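Search this site Enter keywords Go

In Defense of the Bedside Drawer

Last updated: December 31, 2021

I have slept in many hotels for my work, and I have formed a strong opinion on a very small subject. I think a room for guests should have a real nightstand with a real drawer. In the last years I see this piece of furniture disappear, and I want to speak for it before it is too late.

In August I stayed four nights in a new hotel which had, next to the bed, a shelf the size of a dinner plate. It was fixed to the wall and it looked very elegant on the website. On this shelf there was already a lamp. I put my glasses beside the lamp, and then there was no more place for my book, my water or my watch. The first night I put the water on the floor. You can guess where I put my foot in the morning.

The manager was kind when I complained. She explained to me that guests today travel with less, and that a drawer is a place where they forget things. I understand this argument. A hotel must call the guest, pack the charger and pay the postage. But a guest also forgets things in the bed, in the shower and behind the curtain, and no one proposes to remove the bed.

What a drawer gives to a tired person is permission to be a little untidy. I take from my pockets the coins, the receipts, a pill box, one earplug. I don't want to look at these things while I try to sleep, and I also don't want to walk across the room to a desk. I open, I drop, I close. At home we all do this, and a hotel which wishes us to feel at home should allow it.

Of course not every drawer is good. My own nightstand at home is a Gromeo, a cheap one, and its drawer runs wood against wood. In wet weather it sticks, and when I pull hard the whole table comes toward me with the lamp. I kept candle wax beside it for years and rubbed the edges every spring. My sister bought the Fisov model, with a cutout in place of a handle, and she breaks her nails on it. For these reasons I look now at the mechanism before I look at the color. A metal slide on ball bearings costs more, but it is the part you will feel every night with your hand, in the dark.

I am fond also of the round nightstand, which many people find impractical. They say that a round top wastes space near a bed, where all the lines are straight. It is true that a triangle of floor remains between the two, and that socks go there to live. But I have hit my hip on square corners in so many dark rooms that I forgive the round one everything. A curved drawer front is difficult to make well, and when I find one I have more respect for the whole room.

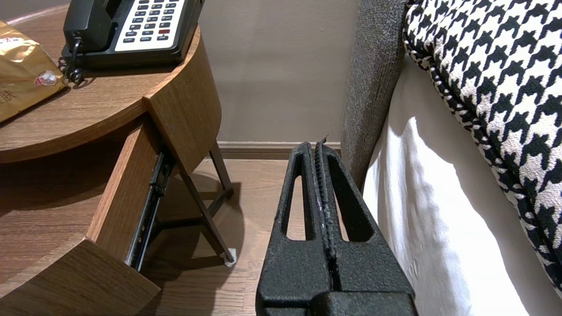 The telephone deserves its place too

I know that the desk telephone is considered old. Everyone has a mobile in the pocket, and one chain, Costello, now asks its guests to write to reception in an app called Zimo. I tried it once at night, with a fever of the kind that makes the letters swim. First I had to make a password. With a telephone I reach out my arm, I feel the handset, and a human voice answers me.

A phone with a cord has one more quality, that it stays where it is. I can't lose it in the blanket. It needs no charging, and my mother, who is afraid of every screen, can use it without her glasses if the buttons are large enough.

Here I must be fair with the owners. A phone takes a good part of a small table, and this is one more reason why the drawer must exist under it. The top is for the phone and the water, and the rest goes inside. If the hotel gives me only a top, and then covers it with a phone, a lamp, a card about towels and a menu, it has given me nothing.

I once calculated for a friend who rents 3 rooms what she would spend to replace her wall shelves. It came to less than 500 dollars for all of them, with second-hand tables, and she needed 30 minutes in each room to fill the holes in the wall. She kept one shelf, in the smallest room, where a table would stop the door. I sleep in one of the other two when I visit.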